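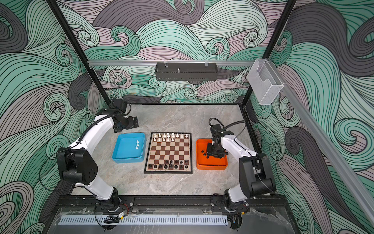
My uncle Zsolt taught me chess the winter I turned nine, and he cheated the whole way through December. Not in big ways. He'd brush a pawn off with his sleeve and look out at the snow like a man with a clear conscience. I thought about him the second I saw the board at Dorkerwood, with three white pawns lying in a blue tray off to the left and holes in the pawn rank where they should've been standing. The middle of the board was bare. So who took them? I asked Ilona Kozma, and she just kept buttering her roll.

"Maybe they got tired," she said.

I'd come on the bus, 21 stops, with his old set in a shoebox on my lap (he left it to me, along with a coat that smells of oranges), because Ilona was the only person left who had ever beaten him. She wanted to see the box. She didn't want to open it, though - she kept one hand flat on the lid and told me about the night he lost to her and walked home without his hat.

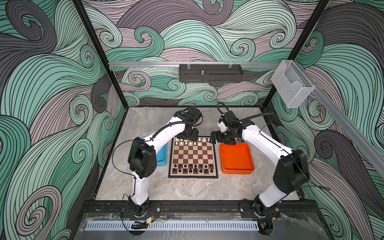
Part Two: The Rematch

When we were back at the board, the orange tray was empty and the black pieces were standing in their two rows on the near side. Ilona liked that. She liked those curls on the walls too, all mint and mauve, and said they looked like her sister's hair after a perm.

"He'd have wanted black," she told me.

"He'd have wanted both," I said, and she laughed so hard she had to hold my arm!

Then she opened the shoebox. One pawn was missing, and she reached into her coat pocket.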